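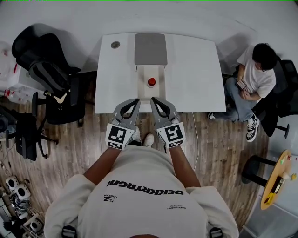 I was the backup goalkeeper for Olon the year we went to the final, and if you've ever been a backup goalkeeper you know it's mostly a job about blankets. I had the best one on the bench. My grandmother made it, and it was big enough for two subs and a bag of orange slices.

So there I was, cozy as anything, when our starter went up for a corner against Wirnix and came down holding her wrist. It was November, the ground was hard as a parking lot, and the crowd (2565, they read it out over the speaker at halftime like it was the lottery) went quiet all at once.

Coach looked down the bench. I looked down the bench too – I guess I was hoping there'd be someone past me.

"Gloves," she said.

I had one on. The other was under the blanket somewhere, and I swear it took me longer to find that thing than it took to finish high school. The referee came over to see what the holdup was. One of our defenders found it in the orange slices.

I don't remember much about the next half hour except that the glove was sticky and I yelled "away!" at everything, including once at our own striker. We were up by a goal. Then, with five minutes left, their winger cut inside Verbeke Road end, where the grass never grows right, and hit it low to my left.

I'd love to tell you I read it. I slipped! My feet went out, I landed on my hip, and the ball smacked into that sticky glove and just kind of stayed there. I lay on top of it until the referee asked me, pretty nicely, to get up.

My mother still says it was the best save she ever saw. My grandmother wanted to know who'd gotten juice on the blanket.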